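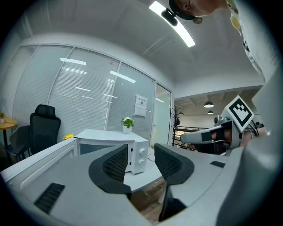

Monthly workplace inspection, Otavora office, main shared room and glass-walled side. Walked through in February by Dorota Zieliński with Shahram Kazemi. The same form is used for all rooms on the floor, so some items won't apply everywhere. Electrical items come first this time as they were left over from last month. The microwave has a potted plant standing on top of it near the back corner, and its cord trails out across the desk. Both are written up under items 2 and 3.

Ratings: OK / Fix / Watch / N/A

ELECTRICAL AND APPLIANCES

1. Appliances on a stable, level surface – OK
Comment: Microwave sits flat and doesn't rock when the door is pulled.

2. Nothing stored on top of heating appliances – Fix
Comment: Move the plant. Water and the top of a microwave don't go together, and the manual asks for clear space above. Zorica Yordanov has offered the windowsill in her office.

3. Cords clear of edges and work areas – Fix
Comment: Run the microwave cord behind the unit and clip it. Use the stick-on clips in the supply drawer, not tape.

4. Test tags current – Watch
Comment: Tags checked on everything we could reach. Kwiatkowski did the last round and their sheet lists 46 items. We found tags on all but 2, both of them chargers brought from home. Owners to be asked to hand them in for testing or take them home.

5. Power boards not daisy-chained – OK
Comment: None found.

FLOORS, DESKS AND WALKWAYS

6. Walkways clear to the door – OK
Comment: Chairs need to go back under the tables at the end of the day. Shahram has mentioned this before.

7. Loose cables on desks and floor – Watch
Comment: Coil spare cable and put it away when it isn't in use.
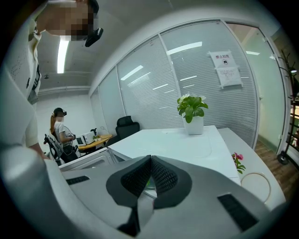

Item 7: tan cable coiled on the white desk, below the pink flowers.

8. Table tops stable, no sharp or lifting edges – OK
Comment: Checked by hand along every edge. One foot on the long table was wound out and has been levelled.

9. Plants and planters – OK
Comment: Keep planters away from table edges and don't overwater. Wipe up spills straight away. Tadeusz Adamczyk has the watering list.

10. Chairs in good order – Watch
Comment: One gas lift sinks slowly under load. Tagged, and reported to Ostent for a replacement cylinder. Please don't swap the tag to another chair.

LIGHTING, AIR AND CEILING

11. Light fittings working, no flicker – OK
Comment: All on at the time of the walk, 9:30 am. Diffusers could do with a dust but that isn't a safety matter.

12. Fans guarded and standing steady – OK
Comment: Grille firm, base flat, no wobble on high speed. Switch off before moving it.

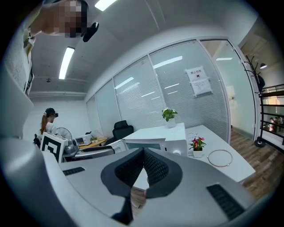 Items 11 and 12: ceiling lights on, desk fan with round grille at left.

13. Ceiling panels in place, no stains – OK
Comment: No change from last month.

EXITS AND SIGNS

14. Glass door opens fully – OK
Comment: Closer is a bit stiff. Building maintenance to adjust at their next visit.

15. Signs readable from a normal distance – Watch
Comment: The paper sign taped to the glass has very small print. Soledad Vergara to reprint it larger and laminate it.

16. First aid kit stocked – OK
Comment: Box of 100 plasters opened this month. Eye wash in date.

Fix items to be closed before the next walk. Watch items stay on the form until they have been OK two months running. Send corrections to Dorota.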